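Gripper trials move to the big room at Linance

2 Jul 2021
By Catalina Troncoso

I spent most of the morning at Linance watching people pick things up and put them down again, and I had a great time. The team there is comparing hand-held grippers before it orders a full batch, and the choice has come down to two sets of fingers: the Granach, which has a long taper, and the Caruso, which is shorter and a good bit stiffer.

Renata Núñez runs the trials, and she let me have a go before I'd even put my bag down. My first few grabs were terrible! You squeeze, the fingers close, and you find out very fast how much your own hand normally does for you. (Fedir Panasiuk, who built the test sheet, wrote my score down anyway. Thanks, Fedir.)

The numbers so far: 3118 grabs logged since the trials started, 665 of them on round objects, which are the ones everybody groans about. Boxes and cups went fine with both sets. Round things roll, and if the tips don't meet squarely they squirt out sideways and somebody has to go crawling under a table. Núñez told me the Granach fingers are ahead on small items, while the Caruso ones hold up better when you're heavy-handed like me.

The other open question is the controller. There are 3 in the running, and Nahuel Acuña wants the lightest one, even though its trigger sticks now and then. "After an hour your wrist makes the decision for you," he said, shaking his out.

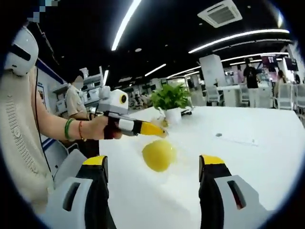

Camera placement got the longest argument of the morning. Acuña would like the lens farther back on the body so it catches more of the table, and Núñez wants it close in, where the fingertips stay big and easy to judge. I'm with her on this one. With the wide view you already get the plant, the chairs and half the room, and what I cared about was whether the two yellow tips were lined up on either side of that little yellow object. On round objects that's the whole game.

Linance plans to pick a finger set first and settle the controller afterward, with the order going in by September. The results will be shared with Nestinero, which is waiting to see the round-object scores before it buys any of its own. I've asked for a second try before then.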